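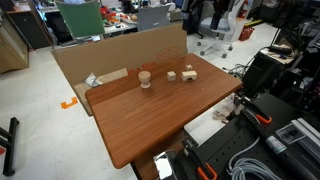

The Taleo bench cell is supplied with a levelling kit and service parts for 2 years. Set the work table first and tape its position on the floor, then square the platform to it. Small unfinished wood blocks on the tabletop, such as a cube and an arched piece, are enough for a pick check. Fixtures go on the black perforated plate with orange-and-black quick-release clamps – wipe the plate before refitting.

Check clamp tension every 50 hours. Replacement clamp pads: part 353, packs of 30. Colour: black.

Servicing: Sherif Tahiri, Prunddale workshop. Prices from June 2019.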